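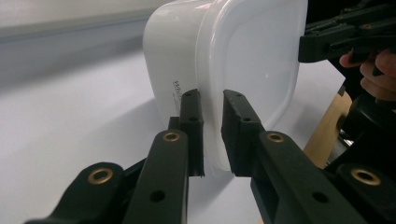 4. Where the suppliers went

The plant at Madusville was meant to pull its parts makers in close. That was the pitch to the county anyway. What we found in the permit records is patchier. Of the 32 firms on the first supplier list, most stayed put and shipped in by lorry, including both seat makers. Gircombe got the paint shop contractor and a wheel balancing firm. Cludport got warehousing, mostly, and not the skilled kind of work the original bid talked up.

Jobs are the harder bit. Headcount returns give 932 posts within the county at the November count, assembly line left out. Some of these are agency posts and we could not split them cleanly, the two forms use different start dates. Mac Mathúna had the same trouble with the earlier round. We follow his rule: a post counts where the wages are paid, even if the worker lives over the county line. Crude, but it keeps the series going.

Rents next. Light industrial units near the rail spur went up before the first hire and then sat flat. Interviews with agents (four, all in Cludport) put this down to landowners holding out for bigger tenants. Possible. The lease data can't tell us either way, and we have nothing for units let privatly.

Figure 2. Translucent container with rounded corners and a barcode label on the side wall; lime-green lid behind.
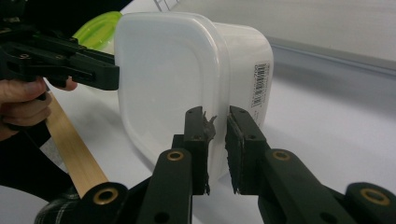
One case goes against the pattern. Vương, a maker of door trim clips, moved its whole line to Gircombe with no grant at all. Reason given at interview: the old site had no room for a second loading bay. So the plant mattered less than a car park did. We would not build much on one firm, but it does suggest the grant scheme was aimed at the wrong cost. Freight and floor space came up over and over in the interviews, tax hardly ever.

A note on timing. Permit dates are the date of approval and work often began months later, so lags in Section 5 are to be read with some care. Two firms withdrew after approval and are droped from here on. Records checked again May 2, 2025, no changes to the list.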